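Town Talk > Local Government > Ward lines and the council vote

ebarta_ward4
Did anyone else get the postcard about the new ward map? It says the council votes on it in January but doesn't say which streets move. I'm on Skudau Street and I can't tell if I'm still in Ward 4.

gsemaan
You're still in 4 if you're north of the rail line. South side goes to Ward 2. The full map is at the clerk's office and they'll print you a copy if you ask.

Plulline
The south side should not be moving at all. We finally got a council member who answers the phone, and now we'd be voting for somebody across town.

gsemaan
Ward 4 has grown and Ward 2 hasn't. The lines have to move somewhere. I'd take the rail line over splitting a block down the middle like last time.

Plulline
They could have used Virág Avenue. It was in the first draft and then it was gone by the second hearing. Amano asked why and got no answer.

bozsik_gy
I was at that hearing. He did get an answer, it just wasn't a good one. The attorney said Virág would put two sitting members in the same ward. I don't think that should matter, but it was said out loud and it's in the minutes.

ebarta_ward4
So I'm south of the tracks, which means Ward 2. Does my polling place change too?

wondent
Polling places are set separately, after the map passes. Last time mine stayed the same even though my ward number changed. 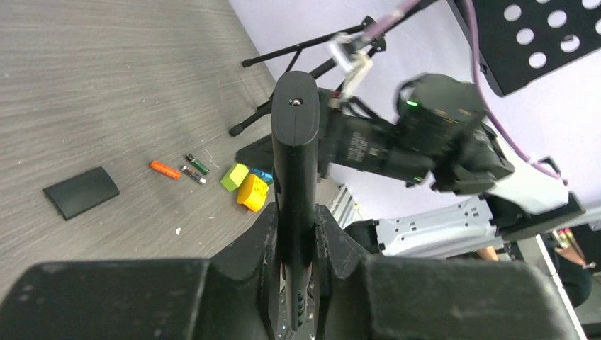

If you want to speak before the vote, sign up with the clerk by 4 p.m. the day of the meeting. You get two minutes. Written comments go in the packet if they're one page - longer ones get filed but I doubt the members read them.

Plulline
Two minutes is a joke for something that lasts ten years.

bozsik_gy
It was 20 people at the last one. Even at two minutes each we were there past nine.

ebarta_ward4
Thanks. I'll send a page in and ask about Virág.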